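Thursday, 9 pm

Long day at Jonesdale. Bo-ram asked at lunch whether the arm could take over the Dallell bench yet. My answer is still no. The log stands at 1,772 tries since October, 259 of them this week. The hand copes with stiff, flat parts that stay where they are put. Cloth, cable and anything greasy still go to Lauri.

Speed is the other trouble. Lauri clears a tray of mixed fittings while the arm is still lining up on its second part. He also notices a bent one by feel and sets it aside.
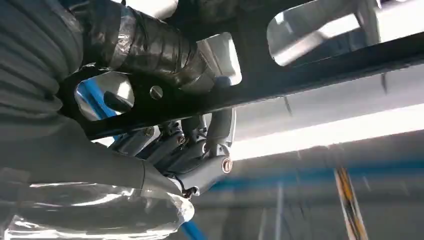
Finger force is a setting I keep coming back to. Too low and the part turns in the grip, too high and the joints heat up and the controller backs off. Left it at 2 overnight. Woo-jin wants the same hand loading his dishwasher by next year. I told him plates perhaps, cutlery no.

Tomorrow: recheck the wrist zero, ring Cerkard about the spare motor, rerun from try 274 with the slower approach.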